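Product Review: Cleravach Ownership Filings Monitor
Reviewed by Rafsan Bepari
2023-03-17

Cleravach is a subscription service that collects beneficial ownership filings and presents them in a single searchable table. It is published by Flasoment and sold mainly to small advisory firms and family offices. This review covers the standard edition, which our office used for eight weeks alongside its existing process of checking the regulator's site by hand.

Setup was completed in one morning. The user enters a list of companies, selects the form types of interest and sets a threshold for alerts. Our test list held 52 issuers, most of them in equipment rental, packaging and industrial automation. The list can be imported from a spreadsheet, although the importer rejects any row in which the ticker is followed by a space.

The main table shows the holder, the share count, the percentage of the class and the change from the prior filing. Amended filings are placed under the original, so that a reader can follow a position from its first disclosure. Joint filers are handled less well. Where a parent and its affiliates report together, the service sometimes adds the individual lines to the group total and overstates the stake. We found 2 such errors and reported both. One had been corrected by the end of the trial.

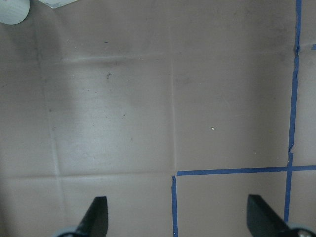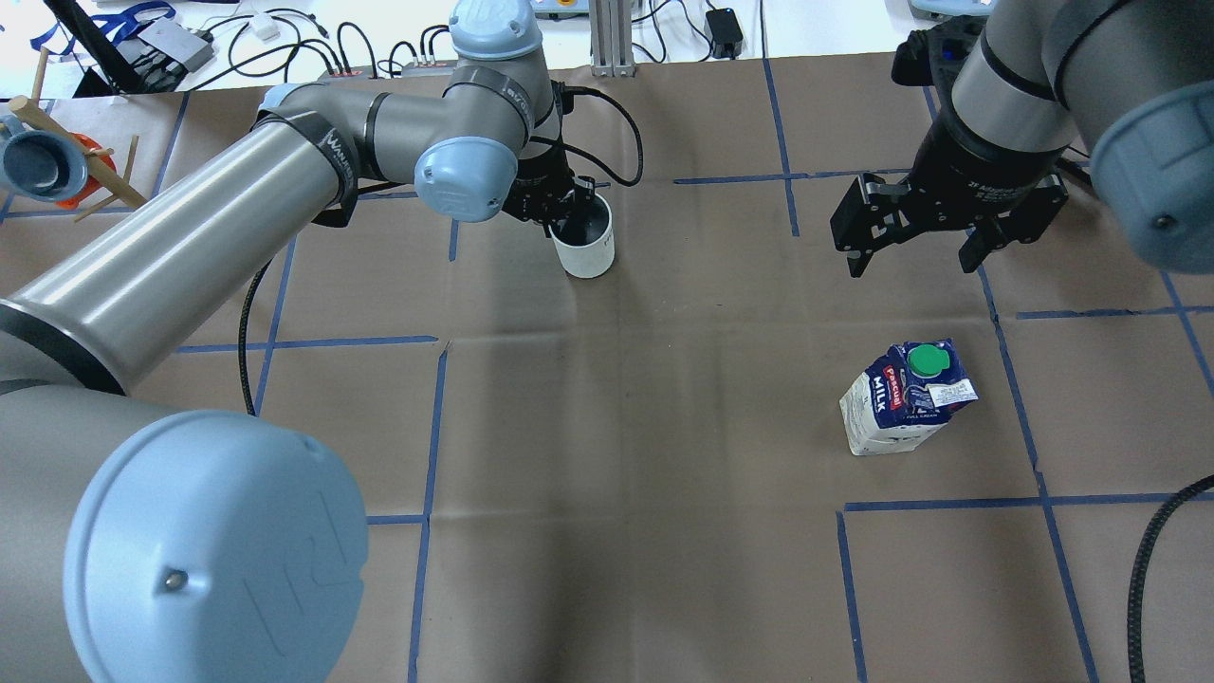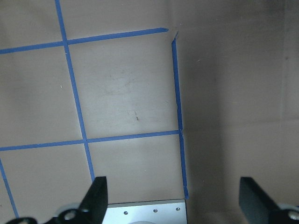

Alerts arrived promptly in most cases. The wording is plain, and each message links to the source document — a feature that several competing products reserve for higher tiers. The daily digest is less useful. It repeats every alert already sent and cannot be limited to a single portfolio.

The standard edition costs $1,215 per year for one user. Export to spreadsheet is included, but historical data beyond five years requires the Nishimura add-on, which we did not test. Support requests were answered by e-mail within one business day.

Cleravach is suitable for offices that follow a moderate number of issuers and have staff available to confirm group totals against the original filing. Firms that depend on exact aggregate figures should wait until the joint filer problem has been fully resolved.

Rating: 8 out of 10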